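4.2 What customers call the broken part

The repair slips were collected from 52 small shops in Culon, Yeo and the villages between them. In total we have 3,007 slips, all of them written by hand at the counter, and on each slip the customer gave in own words what was wrong with the appliance. We left the spelling as we found it. The most frequent noun for any electronic part is "board", and it is used very widely: for the control unit of a washing machine, for a display, and in a few cases for the timer of an oven that has no electronics at all. The technicians use the same word in a more narrow way, for a printed circuit with its parts mounted.
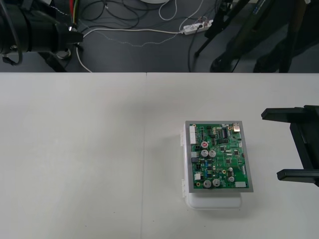 One shop owner in Culon remarked to us that the word had come to her customers only with the Flisard washing machines, and that before this everybody said "the brain". Our slips cannot confirm the order of the two words, but they do show both. "Brain" is found mostly on slips from Yeo, and it appears there also for machines of other makes. We counted it together with "board" in the tables of this section, and separately in section 4.4, where the age of the customer is considered.
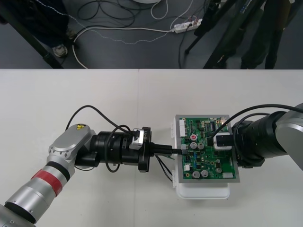
Do customers change their word after they speak with the technician? They do so quite often when the slip has a second entry, written at the time of collection. In these second entries "brain" becomes rare and "board" takes its place, sometimes with the adjective "main" or "small". A change in the other direction was found on eight slips only, and all eight are from the same shop, so we do not build anything on them.

For wires the situation is different. Customers have many nouns (wire, cable, cord, line, string) and they do not agree about the borders between them. The colors seem to help more than the nouns. A slip that says "the red one" was understood by the shop without any further question in nearly all cases, and "the green with yellow" was understood even when the customer did not know what this wire is for.
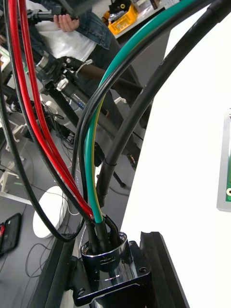 Figure 3. Red, black and green-yellow wires entering a chrome cable gland.

The group of words about danger is smaller than we expected. We found 14 different expressions, and roughly half of them are verbs: it bites, it kicks, it pinches. The noun "current" is hardly used by customers in Falum – the district has its own word for a light electric shock, and we treat it in the appendix. 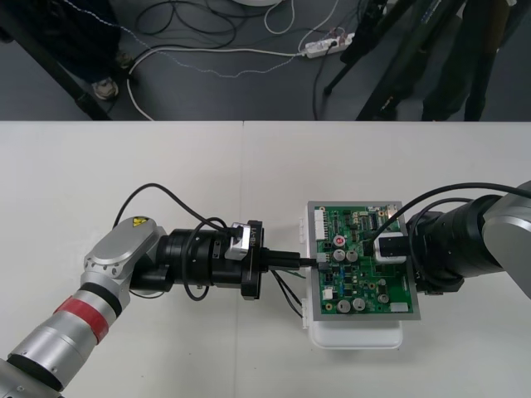 Warnings on the appliances leave their trace in the slips too. Several customers did not name the part at all and instead named the sign that was near to it. The yellow triangle with the black lightning bolt, of the type that is seen on the flat top of the silver joint housing of the left arm, is called "the thunder", "the zigzag" or "the yellow tent". The last of these names refers to the shape and leaves out the bolt completely. We coded such answers as location and not as danger, although the second coder did not agree with this in every case. The disagreements are listed slip by slip in Table 5.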